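Cirasmont
Products > Two-Arm Systems > Safety and Spare Parts

Dallolari Wrist Cable Retrofit Kit

Replacement cable set and clamps for the Dallolari two-arm system. Fits left and right arms. Required on units shipped with the original wrist clip.

Status: In stock
Notice first posted: Feb 16, 2019

Why this kit exists

The original wrist clip on the Dallolari can let the gripper cable work its way toward the elbow. If the arm then reaches low and across the body, the slack is used up and the connector at the gripper is pulled sideways. In the faults we have looked at, the connector stayed in its socket but lost one of its signal lines. The gripper stopped reporting its finger position and the controller kept using the last value it had.

The practical result is that the fingers may close when the screen says they are already closed, or stay shut when an open command has been sent. Grip force is limited in firmware and we have no injury on record. We still treat this as a safety matter, and the kit is supplied free for any affected unit.

The fault was first written up by Kedir Worku in our service group. He was called out for a gripper that would not let go of a carton during floor-level pick work. The log showed 133 position readings in a row with the same value, which does not happen with a working sensor. After he reseated the connector the readings came back, and they froze again on the next low reach.

Floor-level work is where the cable is stretched most. Picking from open boxes, clearing items from beside furniture and reaching past a large appliance all put the wrist low with the forearm turned. Bench work rarely gets there.

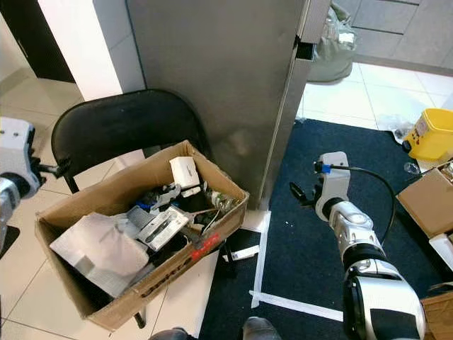 A unit that has only ever worked at table height may show no symptoms at all. Please fit the kit anyway. The clip loosens with hours of use, and many customers move a unit from one job to another without changing anything on the arm.

Signs of the fault

Finger position on the status page does not change while the fingers are moving.
Gripper reports "closed, no object" while holding something.
Fault code 9 on start-up, which clears after a restart.
Cable loop at the wrist looks larger or smaller than it did when the unit was installed.

If you see any of these, press the stop button and take the unit out of use. Do not pull an object out of the fingers by hand while the arm is powered. Switch off at the base, wait for the status light to go out, then use the manual release on the side of the gripper.

Kit contents

2 gripper cables, one per arm
6 screw-down cable clamps
Hex key
Printed fitting sheet

The clamps are made for us by Grindetti and replace the push-on clip completely. Do not use both on the same arm — the old clip will rub through the new cable jacket.

Fitting

Allow one hour for both arms. The unit must be off and unplugged. Remove the old cable from the gripper end first, then from the shoulder. Fit the clamps loosely, turn the wrist by hand through its full range, and tighten only when the loop stays clear of the joint at both ends of travel. Run the finger check from the service menu before returning the unit to work.

Ezequiel Montoya at the Meijer Street workshop can fit the kit for customers who prefer not to do it themselves. Labor is not charged on affected units. Shipping to the workshop is paid by the customer, return shipping by us.

Firmware

Units with the July firmware or later stop the arm if finger position has not changed during a commanded move. The update catches the fault after it has happened and does nothing for the cable. Both the update and the kit are needed.

Which units are affected

Check the label on the back of the base. If the hardware revision ends in A or B, the unit has the old clip. Revision C left the factory with screw-down clamps and needs only the firmware.

Ordering

Use the spare parts form and give the serial number of the base. One kit per unit. Extra clamps can be added to the same order at the normal spare parts price.

Related items
Dallolari gripper finger set
Dallolari manual release tool
Shoulder cable cover, left and right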